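Chapter 2
Why Prices End in Nines

I bought a kettle last winter for 499 crowns, and when my sister asked what it cost I told her "four hundred and something." I teach this stuff! I've stood in front of first-year students in Ullton for most of my working life explaining how a price gets into your head, and there I was, rounding down like everybody else.

So let's start with that kettle. When we read a number we read it left to right, and the first digit does most of the talking. The 4 gets in early, and the two nines trail in behind it (economists call this left-digit bias, and you'll meet the term again when we get to taxes). Shops in Wesum have known it for ages. Walk down the main street and count how many tags say 1000 flat. I found one, on a rug.

Now, a big round price isn't always a mistake. The Thongsuk furniture store out in Bremside prices its best sofa at 2545, a number that looks as if somebody sat down and added up the wood, the cloth and the wages. Does an odd number like that make you trust the seller more? I think it does, a little, and we'll look at why in the second half of the chapter.

Before you read on, dig out an old receipt and keep it next to you.
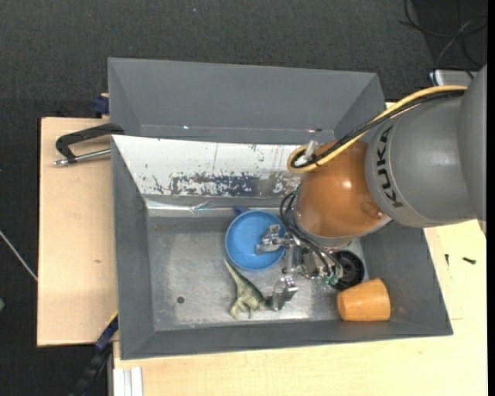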